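읽는 시간 2분
검색어를 입력하세요 검색 닫기

줄로우(Jullow) 마을 컴퓨터 교실에서 함께 배울 분을 찾습니다!

집에 오래된 데스크톱이 한 대쯤 있으신가요? 느려져서 구석에 밀어 두었거나, 사진이 잔뜩 들어 있어 버리지도 못하는 그 컴퓨터요. 줄로우 교실에서는 2월 한 달 동안 데스크톱의 속을 들여다보고, 부품 이름을 익히고, 직접 끼우고 빼 보는 초보자 모임을 엽니다. 드라이버를 한 번도 잡아 본 적 없는 분이면 더 반갑습니다!

첫 시간에는 본체를 눕혀 놓고 메인보드, 프로세서, 메모리, 하드디스크를 하나씩 찾아봅니다. 이름만 들어 본 부품이 어디에 붙는지 알고 나면 중고 장터의 사양표도 훨씬 편하게 읽혀요.
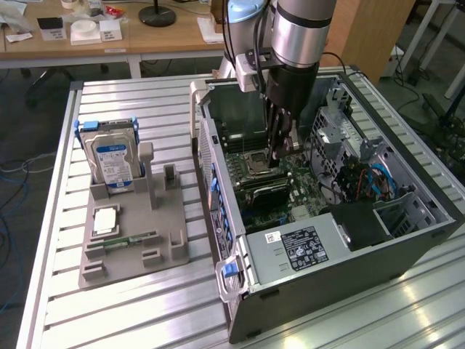

둘째 시간부터는 두 사람이 한 조가 되어 연습용 본체로 분해와 조립을 해 봅니다. 서두르지 않아도 됩니다. 나사 하나를 두고 한참 이야기하다 시간이 다 가는 조도 있는데, 저희는 그런 조를 참 좋아합니다.

진행은 요제피나 크라토흐빌(Jozefína Kratochvíl) 선생님이 맡습니다. 부테로(Butero) 수리점에서 오래 일하셨고, 같은 질문을 여러 번 받아도 매번 새로 그림을 그려 가며 설명해 주세요. 수업은 한국어로 하고, 영어 용어는 칠판에 함께 적습니다.

이런 분을 기다려요
- 만 16세 이상, 컴퓨터 수리 경험이 없거나 아주 적은 분
- 저녁 7시 모임에 꾸준히 나올 수 있는 분
- 모르는 것을 모른다고 편하게 말할 분 (정말 환영합니다!)

참가비와 준비물
- 참가비는 회당 3,000원이고, 학생은 2,000원입니다. 차와 간식이 포함됩니다.
- 공구와 연습용 부품은 교실에 있습니다. 소매가 펄럭이지 않는 옷을 입고 와 주세요.
- 메모리는 슬롯의 홈 방향을 맞춘 다음 양쪽을 고르게 눌러 끼웁니다. 집에서 미리 해 보실 필요는 없어요. 첫날 나눠 드리는 안내지에 그림과 함께 나와 있습니다.

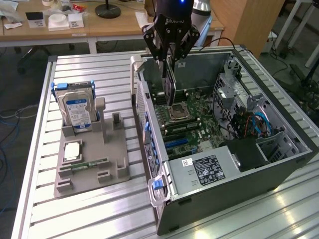

신청 방법

카푸토(Caputo) 거리 도서관 1층 안내대에서 신청서를 받아 작성해 주세요. 이름과 연락처, 그리고 컴퓨터에 대해 가장 궁금한 점 하나를 적으시면 됩니다. "왜 팬이 시끄러운가요?" 정도면 충분합니다. 지난 모임에서는 그 질문 하나로 한 시간을 꽉 채웠어요!

자리가 다 차면 대기자 명단에 올려 드리고, 빈자리가 나는 대로 전화드립니다. 본인 컴퓨터를 가져오고 싶은 분은 신청서에 적어 주세요. 마지막 시간에 함께 열어 볼 수 있습니다. 중요한 자료는 오시기 전에 꼭 백업해 두시고요.

주차는 드로스테티(Drostetti) 빵집 뒤편 공터를 이용하시면 됩니다.

최종 수정: 2월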